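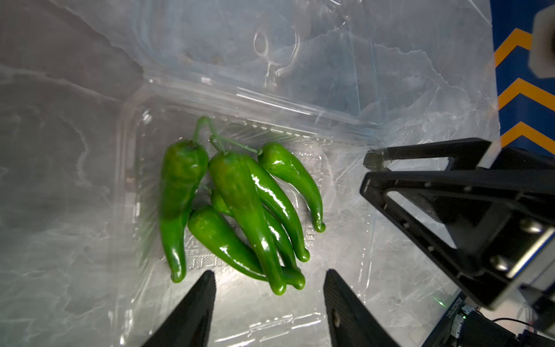
My youngest reader wants to know why chillies burn your mouth when they aren't even hot, and whether a green one can be as fiery as a red one. Brilliant questions! Let's have a go at both.

Chillies make a chemical called capsaicin (say it "cap-SAY-sin"). Your tongue has tiny heat alarms that go off when your soup is too hot. Capsaicin sets off those same alarms, so your brain shouts "Fire!" even though nothing is burning. Sneaky, eh?

And yes, green ones can be fierce. Lots of chillies start out green and turn red as they ripen, but colour won't tell you how strong they are. It depends much more on the type of chilli.
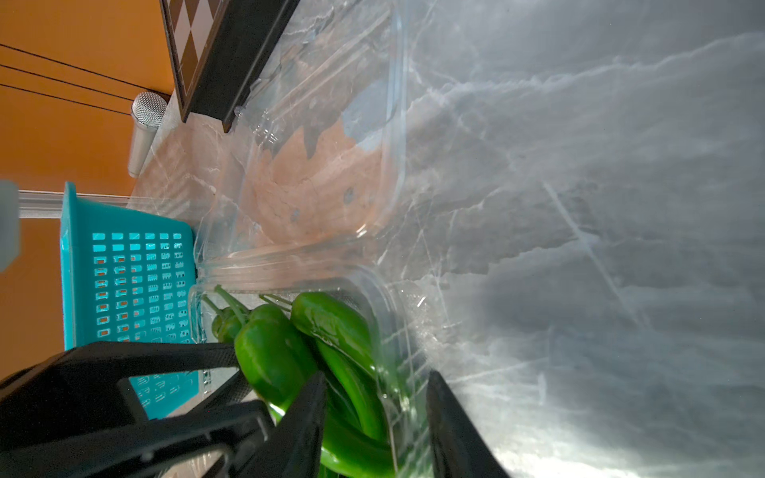
Why do plants bother?

A chilli plant wants its seeds carried far away. Mice and other furry nibblers crunch the seeds up with their teeth - no good at all. Birds swallow them whole and drop them somewhere new, and birds hardly feel the burn! So the heat keeps the crunchers off and lets the birds tuck in.

What should I do if my mouth is on fire?

Don't grab water. Capsaicin doesn't mix with it, so you just swish the burn about. Have some milk or yoghurt, if you can eat them. I learnt this at Grastport market when I was 9, after one very silly dare (I drank 5 cups of water and cried anyway).

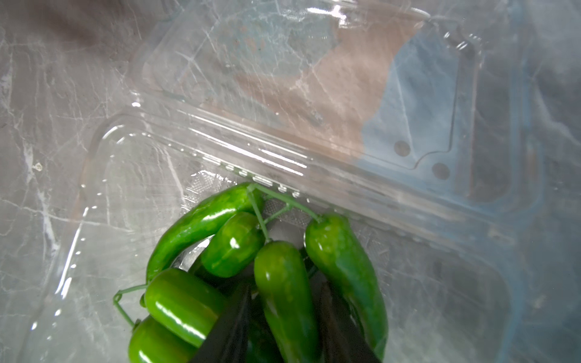 Green chillies in their tray. Wash your hands after touching cut ones, and don't rub your eyes!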